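Chapter 7

The Countertop Oven and What the Dial Says

In this chapter
Why a number on a knob is a request
How a thermostat swings
Placing food in a small space
Reading package directions with some doubt

Few kitchen appliances get as much trust for as little reason as the toaster oven. A student who would never serve chicken without checking it with a thermometer will set a countertop oven to 400, slide in a tray, and assume that the air inside is now 400 degrees because the paint around the knob says so. The paint says so on every oven that leaves the factory. It was printed before anyone plugged the thing in.

We begin the unit on small appliances with this oven for that reason. It is cheap, it is common in apartments and dormitory kitchens, and most of what people believe about it comes from the box. Some of those beliefs hold up. Toast is easy. A single baked potato in a small oven does use less electricity than the same potato in a full-size range. Other claims deserve a harder look, and by the end of the chapter you should be able to give them one with nothing fancier than a dial thermometer, a loaf of white bread, and a notebook.

7.1 A small box with big claims

Consider the sales language first. "Even heat." "Oven-quality results." "Fits a whole pizza." The first two can't be measured as written, and the third depends on whose pizza. When you read a claim of this kind, ask what test would show it to be false. If you can't think of one, the sentence is decoration.

In the teaching kitchen at Fostness, Elsie Mottram had her February class test the countertop ovens already on the shelves. Students set each dial to 400 and hung a thermometer from the middle of the rack. The best oven averaged 382 degrees once it had settled. Most people would call that acceptable, and for a tray of frozen potatoes it probably is. The worst one ran low by up to 69 degrees, and it had been used for years to teach baking. A good many flat biscuits had been blamed on the students.

Mottram's notes from that month are short and a little sour. "We have been grading the oven," she wrote, and she asked for the biscuit unit to be repeated.

One class in one kitchen doesn't prove that all such ovens run cool. Others run hot, and a few land close to the mark. The lesson is smaller: you do not know what your oven does until you have measured it.

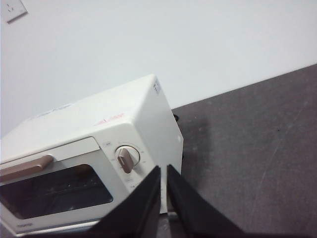

Does a toaster oven need to be preheated?
For baking, give it the time it takes a thermometer on the rack to settle, and ignore the ready light if there is one. For toast and for reheating leftovers, you can skip it.

Preheating is a good place to practice doubt, as the usual advice runs both ways. One recipe card tells you that small ovens heat "instantly," and the next demands a long wait for everything down to a slice of cold pizza. Neither card has met your oven. In the Fostness test, one model needed 9 minutes before its readings leveled off, though its booklet promised to be ready much sooner. The booklet may have been describing the heating elements, which do glow quickly. Food cooks in the whole box, walls and rack included, and those take longer.

7.2 The thermostat swings

A simple mechanical thermostat switches the heat on when the air near its sensor gets too cool and off when it gets too warm. In between, the temperature climbs and falls. A big oven has thick walls and a lot of air to smooth this out. A small oven has little of either, so the swings can be wide, and a single glance at the thermometer may catch a high point or a low one.

Take several readings, spaced evenly, and average them. Write down the high and the low as well. Two ovens with the same average can behave very differently — one drifts gently, the other lurches — and a custard will notice.

7.3 Distance from the element

In a large oven, moving a pan up one rack makes a modest difference. In a countertop oven it can bring the food close enough to the upper element to scorch the top while the center stays raw. Tall loaves are the usual victims. Before you turn anything on, put the empty pan in, picture the food at its full height, and look at the gap that would be left above it.

The bread test shows the pattern across the rack. Cover the rack with slices of plain white bread, heat until the first one browns, and take them out in order. Lay them on the counter just as they sat in the oven. Dark slices mark the hot spots. Do it again with fresh bread and the same setting before you believe the result. Students often skip the second round, and then build a whole report on one odd slice.

7.4 Package directions

Many frozen foods now carry a line for toaster ovens. Zomwood fish fillets, sold in the school's district, tell the cook to use the same temperature as a full-size oven and "adjust time as needed." Needed by whom, and by how much? The Gowda line of flatbreads does better. It gives a range of minutes and describes the color to look for, so the cook has something to check against.

Treat the printed time as a first guess. Look early, look again, and test meat and fish with a probe in the thickest part. Color alone is poor evidence that the center is done.

Before you go on

Find the manual for an oven you use at home or in class. Copy out three claims it makes about heat, speed, or evenness. Beside each one, write the test that would check it and the result that would change your mind. The Fodovby worksheet at the back of the book has a blank table for this and for your temperature readings.

Keep the finished table. You will need your own oven's true temperature in Section 7.5, where we bake the biscuits.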